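Skakside Reward Study: Section 4.2
June 22, 2026
By the Joo Working Group
Print | E-mail

4.2 Reward size and time to arrest

Of the 100 fugitive notices issued by Morivthorpe police, 12 carried a reward of $3,000. The remainder carried none. Notices were followed for 90 days, and arrests were coded in Itix by the offence named on the warrant. Breach of registration conditions was coded separately from parole breach.

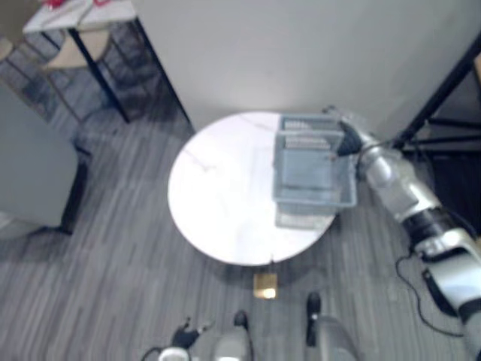
Figure 3. Table with basket (first panel) and produce stand (second panel).

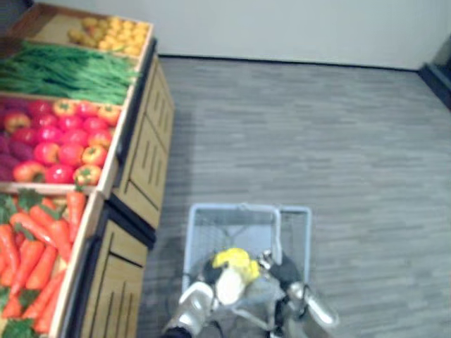 Tips were logged by time of receipt. Where two callers gave the same address, the earlier call was treated as the source. Notices withdrawn in May were kept in the sample as censored cases. The rewarded group is too small to support a separate estimate by offence, and we report pooled results only.

Comments (2)

dockside_reader: Were rewards paid on arrest or on conviction? Section 3 is unclear.

M.T.: Pooling parole breaches with the rest hides a lot of the detail.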